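FOR IMMEDIATE RELEASE – 25/12/2018

Skosero opens its first furniture lending shop in Flernier

I've wanted to write this one since April! Our lending shop opens today on Cherkaoui Street, and yes, we picked a holiday – people have company and never enough places to put the snacks.

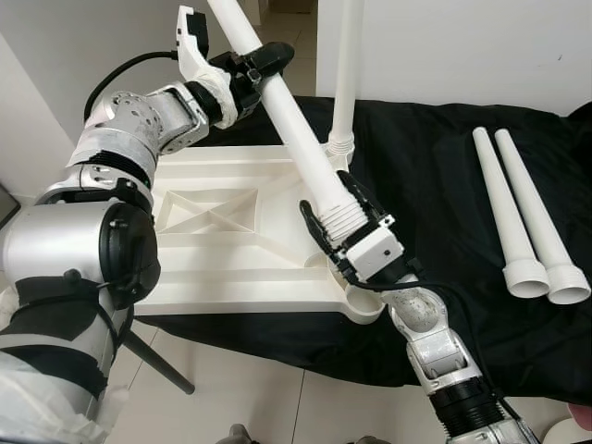
A white pipe and molded base over the black cloth.

Members pay $5 a month and can borrow up to 4 pieces at once. We tried it as a pop-up first and made almost 600 loans, mostly small stuff like side tables and folding chairs. 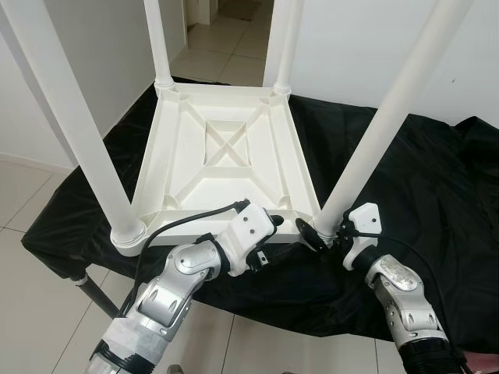 Underside of the white plastic seat or tabletop, legs up.

The new space is 2,696 square feet, with Brindo coffee by the door (try the cinnamon one, I'm hooked).

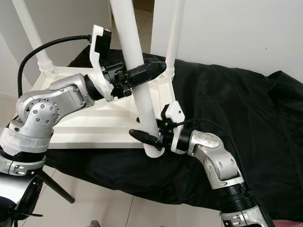
White side table, upside down.

Sign up at the front desk with a photo ID. Delivery inside Flernier is free through the end of April.

Press contact: Skosero front desk, Cherkaoui Street, Flernier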